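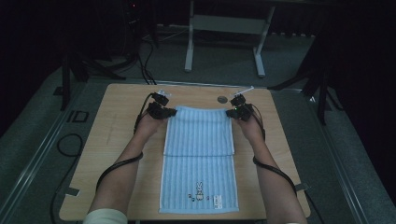 We drove out to Lidisbridge on Saturday for the Stelgate open day, mostly because my sister had heard there would be a seconds bin. There was, and I'll get to it!

Stelgate finishes and packs towels for a bunch of smaller labels, and the one I knew going in was Zestside, the kids' line with the animals on it. The blue striped one with the little cartoon rabbit down by the hem is theirs. I already own two and would happily own more.

The tour starts in the cutting room (loud, warm, lint on absolutely everything) and then you go through to hemming, where they let you stand pretty close. A roll makes 300 hand towels, the sign said, and they can get through 1000 pieces on a good shift. I'd have stayed longer but the group behind us was catching up.

My favorite part was the folding. I have folded towels my whole life and apparently I've been doing it any old way. With the rabbit ones you lay the towel out lengthwise, take the plain end by its two corners and double it back toward the end with the rabbit, then smooth the crease across with your palm. The rabbit stays face up at the bottom until the next fold. Stripes help a lot — if they don't line up, you pull it open and go again. They had a spot for visitors to try and mine came out crooked, with one corner sticking out like an ear. My sister's was perfect, of course.

After that there's the packing room, where everything goes out under the Landry name if it's headed for hotels (plain white, thick, very nice, no rabbits). Carton number 1356 was on the bench when we walked by and I have no idea why I remember that.

Now, the seconds bin. Get there before lunch. By the time we made it most of the bath sheets were gone, but I came away with a stack of washcloths and a yellow hand towel with a wobbly hem that you'd never notice. Parking is free but it's a gravel lot, so skip the good shoes. Coffee was fine, the lemon bars were better.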